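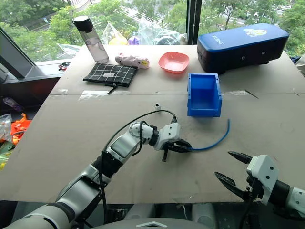

Why Do You Get Jet Lag?

Your body has a clock inside it. It is a small part of your brain, and it tells you when to sleep, wake up and eat. Sunlight helps keep it on time.

When you fly a long way east or west, you land in a place where the local time is different. Your body clock is still set to the time at home. You may feel wide awake at 3 in the morning or want dinner at breakfast.

Your clock shifts a little each day until it matches the new place. Going outside in daylight helps. So does eating meals when the people there eat them.

Word to know
Time zone: an area where all the clocks show the same time.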